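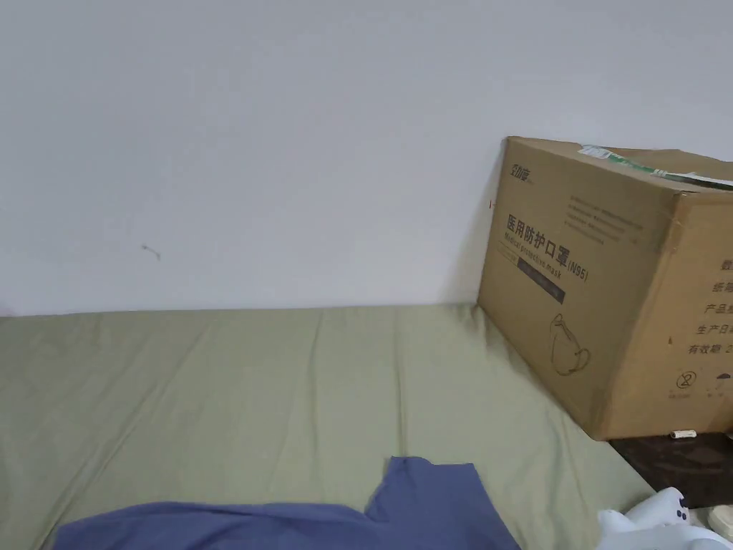
The Box from Katona

The winter my sister moved to the coast, I took over her room on the second floor above the bakery. She left me the mattress, the sage-green sheet that was on it, and one cardboard box which she asked me not to throw away. The rest she had sold or given to the neighbours.

I had come from Buteck with two bags. In two bags you cannot carry much. I had my work shoes, my good coat, a pot, some letters, and my mother's dictionary, which is so old that it doesn't have the word for computer. I put the bags on the floor and sat on the bed and looked at the wall.

The wall was white. It had one mark on it, a small dark scuff with a thin tail, like a comma. My sister told me on the phone that she never noticed it. She lived in that room for three years and slept with her face to that wall, and she never noticed. I noticed it in the first minute, and after that I could not look at the wall without looking at the comma.

"Paint it," she said.

"I don't have paint."

"Then look at the other wall."

The other wall had the window, and through the window was the back of the pharmacy, with its grey bins and its grey door. So I preferred the comma.

The box stood at the right end of the bed. It was a big brown box, and on the front it said in Chinese characters, and then in English, Medical protective mask, and then N95. My sister had got it from her work. In those years she worked in the warehouse of Prelta, on the night shift, and when the masks were finished the boxes were free for anyone who wanted them. She wanted one. She carried it home on the bus, on her knees, with her chin on the top of it, and the driver asked if she was a doctor.

"What did you tell him?" I asked her.

"I said yes. He looked so happy about it."

I didn't open the box for the first week. She had closed it with wide tape and I respected the tape. In the evening I put my cup of tea on it. In the morning I put my folded clothes on it. It was a table, and then it was a chair for the clothes, and when I turned in my sleep my hand touched the cardboard and for a moment I believed that there was a person sitting by me.

I had work at the laundry of the hotel Cilitness, which was forty minutes by foot along the river. We washed the sheets of 161 rooms. When I started, the woman at the next machine showed me how to fold a fitted sheet, with the hands inside the corners, so it becomes a square and doesn't fight with you. I practised at home on the green one. I took it off, folded it, put it back on, took it off again. At the hotel all the sheets were white and belonged to everybody. The green one was only mine, or only my sister's, and I pulled it flat each morning before I left, although there were always some long creases that came back toward the foot of the bed. I think the mattress had a hollow in it in the shape of my sister. She is shorter than me.

On a Wednesday she telephoned late, when I was already lying down.

"Did you open the box?"

"You said not to throw it away."

"I didn't say not to open it."

"It has tape."

She laughed so long that I had to hold the phone away from my ear. Behind her I could hear the wind, or maybe it was the sea. I have never asked her which one it was.

"Open it," she said. "There are things inside for you. I thought you would open it on the first day. I was waiting that you say thank you, and you said nothing, and I was a little bit angry with you."

I got up. I had no knife, so I used the key of the front door. The tape made a loud noise in the small room, and I was afraid for the neighbours, who start at the bakery at three o'clock.

On top there was newspaper. Under the newspaper was a wool blanket with a brown stripe which I knew well, because it was on our grandmother's bed in Katona, and after the funeral I had looked for it in every cupboard. I had looked for it with some bad feeling toward my cousins. I had never said anything to them, but I had thought it, and for eleven years I had thought it at every Christmas.

"You took the blanket," I said.

"I took the blanket."

"I thought it was the cousins."

"I know. That's why I didn't tell you. First I didn't tell you because you were crying, and then I didn't tell you because it was too late to tell you."

I sat down on the edge of the bed with the blanket on my knees. It did not smell of our grandmother any more. It smelled of cardboard, and also a little of soap, so my sister had washed it. I was sorry about that and I was also glad, because my sister always washes things too hot and this time she hadn't done so. It was still soft, and it was still the right size.

"What else?" she asked. She sounded like a child who gives a present and cannot wait.

I took the things out and laid them on the green sheet. There was a tin with buttons. There was a lamp with a paper shade, pressed flat on one side. There were socks, which I didn't need, and a map of the city on which she had drawn with a pen all the places where a person can sit without buying anything: the library, the bench behind the church, the big window at the train station, the garden shop on a quiet day. She had written the hours beside them. There was an envelope with 500 in it, in notes of 100, and on the envelope she had written the word winter.

"I can't take this," I said.

"It's not for you. It's for the winter. Read what is written."

We stayed a while on the phone without talking. She never hangs up first and I never do either, so our calls are longer than they need to be. The bins of the pharmacy were making their noise in the wind. I said at last that I was tired, and she said that she was tired too, and then we talked for another half an hour about the cousins, and whether I should write them something, and what.

I did write to them, in January. It was a short letter. I didn't explain very much. I said that I remembered them with affection and that I was living over a bakery and they would be welcome. One of them answered with a card that had a picture of a goat on it. I have kept the card in the tin with the buttons.

The envelope I used in February for a coat, when the good one turned out to be good only for Buteck, and for a small pot of paint. I had not forgotten about the comma. I carried the paint home under my arm and put it on the windowsill, and in the evening I sat on the bed with the brush in my hand. I held the brush for some time. I was thinking that my sister had lain here for three years with her head full of the night shift, and with a stolen blanket somewhere near her, and didn't see a mark as long as my fingernail. Perhaps it was not there then. Perhaps I made it myself, on the first day, with the corner of a bag, and was looking all that time at my own arrival.

In the end I painted the window frame, which needed it more.

The box I folded back together after that evening. It was empty now and it didn't hold a cup so safely, so I filled it again. I put in the letters and the dictionary, my summer clothes, the socks, and the bent shade of the lamp, which I was planning to repair. I bought a roll of wide tape. I pushed the box back to its place by the bed, close to the wall, with the big black characters toward the room.

A woman from the laundry came to drink tea with me in the spring. She read the English on the box and asked if I was a nurse before.

"A doctor," I said.

She looked at me, and then at my shoes, and she moved the cup a little so that it would not leave a ring.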